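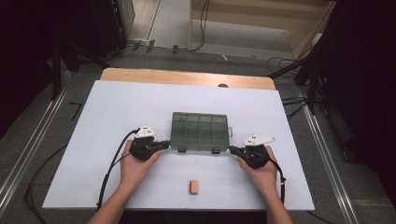 Boîte verte translucide sur plateau blanc, une pince noire de chaque côté

Ticket n° 2442
Objet : rediffusion du gala de Plurville, arrêt avec erreur 1004
Service : Flonbridge, espace abonnés Brarlow Catch
Ouvert le : 5 mai 2025
Demandeur : Vusumuzi Botha
Pris en charge par : Trinh Huỳnh
État : résolu

Message du demandeur

Bonjour à toute l'équipe,

Je vous écris d'abord pour vous dire que je suis abonné depuis les tout premiers galas, du temps où la Brarlow tournait encore dans des gymnases avec des chaises en plastique, et que je n'ai presque jamais eu à me plaindre. Mais là, je suis bien embêté. La rediffusion du gala de Plurville s'arrête chez moi à la fin du quatrième combat, juste quand la musique du Lương retentit et que le public se lève. L'écran devient noir, puis je vois « Erreur 1004 – contenu indisponible ». Si je relance, je retombe au début, sur le discours du présentateur, que je commence à connaître par cœur (il est très bien, ce discours, mais tout de même).

J'ai essayé sur la télévision du salon et sur mon ordinateur portable, et c'est la même chose sur les deux. J'ai éteint et rallumé la box, j'ai vidé le cache comme le conseille votre page d'aide, et mon beau-frère est venu vérifier le wifi. Les autres galas passent sans souci, y compris celui d'octobre, que j'ai revu en entier pour être sûr, et avec plaisir d'ailleurs.

Le gala compte sept combats, il m'en manque donc toute la fin, avec le match pour la ceinture. S'il vous plaît, ne me dites pas qui gagne dans votre réponse ! J'évite le forum depuis samedi et ça devient difficile.

Bien cordialement,
Vusumuzi Botha

Réponse du support

Bonjour Monsieur Botha,

Merci beaucoup pour ce message si complet, et merci à votre beau-frère aussi. Promis, je ne dirai rien du résultat, et j'ai mis une note dans le ticket pour que mes collègues fassent attention également.

Le code 1004 apparaît quand le lecteur demande un chapitre que votre compte n'a pas le droit de lire. Comme votre abonnement est bien actif, je regarderais plutôt du côté des droits de la vidéo elle-même. Pourriez-vous me dire si vous passez par la page « Galas » ou par la page « Panthéon » ? La question peut sembler bizarre, mais les deux pages ne renvoient pas vers le même fichier.

Pourriez-vous aussi ouvrir le menu Mon compte, puis Formule, et me recopier ce qui est écrit sur la première ligne ?

Bien à vous,
Trinh Huỳnh

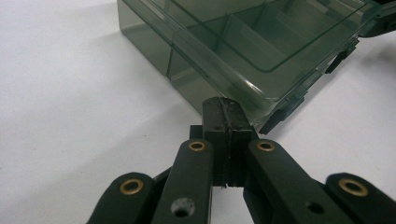 Boîte à compartiments en plastique fumé

Message du demandeur

Bonjour Trinh,

Quelle rapidité, merci ! Alors oui, je passe par la page « Panthéon », parce que le Lương y est entré ce soir-là et que l'affiche du gala s'y trouve en grand. Je n'avais même pas vu que Plurville était aussi dans les galas. Sur la première ligne de ma formule, il est écrit « Fidélité – ancien tarif ».

Je viens de faire l'essai par la page « Galas » et cette fois je dépasse le quatrième combat, mais je n'ai plus le son des commentateurs, seulement la salle. C'est assez étrange de regarder du catch comme ça, on entend surtout les bottes et un monsieur qui réclame une frite. J'ai tout de suite mis sur pause pour garder la suite pour plus tard.

Vusumuzi

Note interne (non envoyée au demandeur)

Reproduit avec un compte test en formule Fidélité. La version Panthéon est découpée en chapitres, et ceux qui suivent la cérémonie d'intronisation sont réservés à la nouvelle formule. L'ancien tarif a été oublié au moment de la mise en ligne. Avec un compte récent, lecture normale du début à la fin. Pour le son, la version Galas s'ouvre sur la piste « ambiance salle » et la piste commentée est rangée en deuxième position dans le menu. Demande transmise à l'équipe vidéo pour les deux points. Ne PAS donner le résultat du match pour la ceinture dans les échanges, merci à tous.

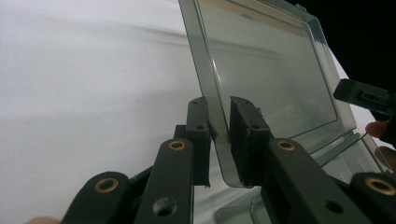 L'équipe vidéo a ajouté la formule Fidélité aux droits de tous les chapitres et a remis la piste commentée par défaut. Nouvel essai avec le compte test : les sept combats passent, la cérémonie aussi. Je préviens M. Botha.

Réponse du support

Bonjour Monsieur Botha,

J'ai de bonnes nouvelles. Votre formule Fidélité n'avait pas été cochée pour la fin du gala – une erreur chez nous, vous n'y étiez pour rien, et votre wifi non plus. C'est corrigé. Les commentaires sont revenus aussi. Il faudra simplement vous déconnecter puis vous reconnecter une fois sur chaque appareil. Si la vidéo repart du début, cliquez sur « Chapitres » et choisissez le cinquième combat. Attention, les vignettes des derniers chapitres montrent un peu trop de choses à mon goût, alors ne descendez pas plus bas dans la liste !

Bien à vous, et bonne soirée de catch,
Trinh Huỳnh

Message du demandeur

Chère Trinh,

Tout marche, sur la télévision comme sur l'ordinateur. J'ai caché le bas de l'écran avec un magazine pour choisir le chapitre et je n'ai rien vu du tout. Quel match ! Je vous laisse fermer le ticket, je file lire le forum.

Vusumuzi

Ticket clos par Trinh Huỳnh. Reste à faire, côté équipe vidéo : vignettes neutres pour les chapitres de la page « Panthéon ».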